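Stories > Short fiction > Machines

Hold Position
by the night desk, July
Reading time: 3 minutes

Fault log open. Tea gone cold. The Fomik arm had stopped answering at the start of the shift and I had until morning to say why, before Maltberg rang.

I pulled up the chess cell in the simulator, same as always. Small board, four pieces, nothing clever.

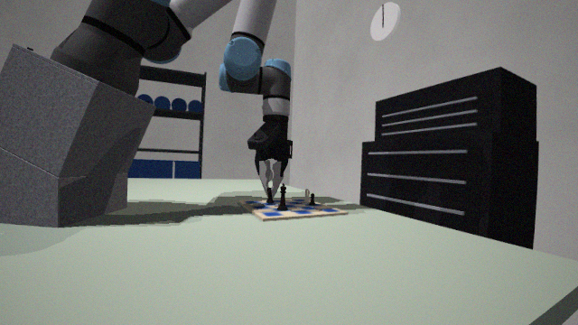
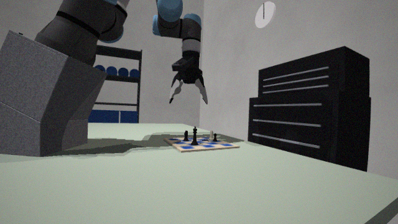 Fingers round the short black piece in one, open and well clear of the board in the other.

Issue 14, p. 8

Ran it again. Down, close, lift, open. Fine. Ran it with the real log fed in and it went down, closed, and stayed. No error. No alarm. Just a line in the log, HOLDING, over and over, untill I killed it.

Rang Tomić, the firm that wrote the grip code. Got the recorded voice. Rang again. Recorded voice, and then a man with his mouth full who said had I tried the stop button.

Yes I had tried the stop button.

"And?"

"It stopped. Then it went back to where it was."

Chewing. "It shouldn't do that."

No. It shouldn't. A stop is a stop. You press it and the thing lets go of whatever it thinks it's doing, and you can put your hand in. I had put my hand in. Three fingers taped together now, and the typing slow.

Back to the log. Scrolled up past the midnight restart, past the Enura update, which went on without anyone signing for it. And there. The update had moved the stop. It wasn't clearing the job any more, it was saving it. Press stop, arm waits, power comes back, arm picks up the job from the same place. Hand or no hand.

Went cold all over. There were more than 4 lines running that update.

Two in the morning. I went down the stairs with the torch, didn't wait for the lift. Pulled the first plug. Pulled the second. On the third line the arm was already moving, slow, coming down over an empty tray with its fingers open, and the night cleaner's trolley parked right up against the gaurd.

"Are you in there?" I shouted.

Nothing. Then a cough, from behind the tray.

"Dropped my cloth," she said.

"Stay down. Don't stand up. Don't touch the button."

"What button?"

I got hold of the cable with my good hand and pulled.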